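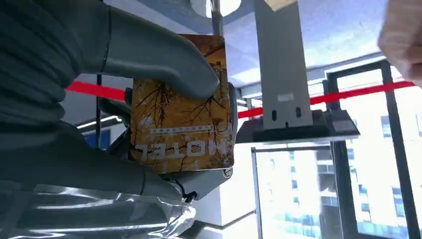 Ticket: guest key cards stop working mid-stay, 2nd floor
Property: Vustmont
Status: open, waiting on vendor
Priority: high

Problem
Guests on 2 come down saying card worked at check-in, then red light next morning. Recode at desk, fine for a night, then dead again. Started after the lock software update. Floors 1 and 3 no complaints so far. Fifth guest this week, desk is fed up and so am I.

Setup
Locks: Kerkitz, battery, offline type (not on the wifi)
Encoder: Trandesetti, one at front desk, one in back office
Rooms affected: 100 series is fine, it's all 2nd floor

Log, 17 January 2021

Entry 1
First guess was phones wiping the cards. Told desk to warn people. Gave one guest a paper sleeve and asked him to keep it away from the phone. Dead next morning anyway. Not that.

Entry 2
Batteries. Swapped all four AAs in two of the bad locks. Old ones tested ok on the meter. No change, same red light at the next try. Kept the old ones for the TV remotes.

Entry 3
Tried a fresh box of card stock from Alcantara, in case the last lot was bad. Same result. Card from the old box works fine all day on room 105. So cards are good, encoders are good, it's something about the locks upstairs.
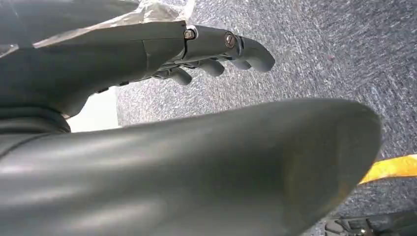

Entry 4
Pulled the audit trail from one lock with the handheld. Should have done this first. Refused entries all say "expired". Card was coded to checkout at 11, two nights out. Lock clock was 12 hours ahead. So it thinks 11 pm is 11 am, and on the last night it shuts the guest out.

Doesn't explain the one-night ones yet. See below.

Entry 5
Checked more locks on 2. All 12 hours ahead. Floor 1 right to the minute. Handheld was set to 12-hour time with no AM/PM showing, whoever did the 2nd floor after the update had it on the wrong half of the day. Might of been me.

Entry 6
The one-night ones: desk was recoding with the default stay, one night, instead of the real checkout date. So each "fix" made a card that ran out at 11 pm by our clock. Told desk to put in the full dates every time. Taped a note to the encoder.

Fix so far
1. Handheld set to 24-hour time, checked against the front desk PC.
2. Reset clock on each lock. Hold the handheld plug in till the green light blinks twice. One blink means it did NOT take.
3. Code a test card, open door, pull audit, check the time on the last line.
4. Throw out the test card or it ends up back in the stack.

Done the first half of the hall. Rest are occupied, will do as guests go out.

Still open
- Lock at the end by the ice machine wont hold the time. Set it, came back after 40 minutes, lost 40 minutes. Clock isn't running at all. Needs a new board I think.
- Asked Kerkitz if the update can be made to show AM/PM. No reply yet.
- Back office encoder not tested after the update, please nobody use it till I have.

Next check in February when the master cards get renewed. Leave ticket open.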